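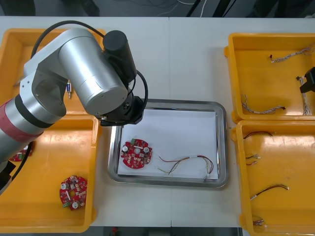 Figure 1. Kitting station: tray with one round board and a thin harness, yellow bins on either side.

Week 7 handout — Collecting demonstrations
Javiera Leiva, Robot Learning Lab

Welcome back, everyone. I know the last two labs were heavy on the maths, so I hope you'll enjoy getting your hands on something for a change (I certainly do, every time this week comes around!).

The task is the one we call Mimine: parts come out of the yellow bins and go onto the paper in the steel tray, a round board on the left and a harness to its right. It sounds like nothing at all until you try it. A board is stiff and keeps its shape, so your demonstrations will look fairly alike. A harness flops about however it pleases, and two people will pick it up in quite different spots — that variety is worth keeping, so please don't coach your partner into your own favourite grasp.

Each pair records 70 episodes. With last year's set from April we'll have more than 2000 altogether, and Zaron, our training script, wants at least 700 of them before it behaves sensibly.

A few things to keep in mind as you go:

Start every episode with both arms at home.
Shuffle the bins by hand between episodes. Tidy bins make for lazy policies.
If you fumble a grasp and recover, keep the episode and tag it "recovery".
If you bump the tray off its spot, stop, label the episode as failed and recentre it.
Write your notes straight away, while you still remember which colour of lead gave you grief.

Reading: Orellana notes, section 7, on what makes a demonstration useful.

Upload to the Lokotmont folder by 17th November.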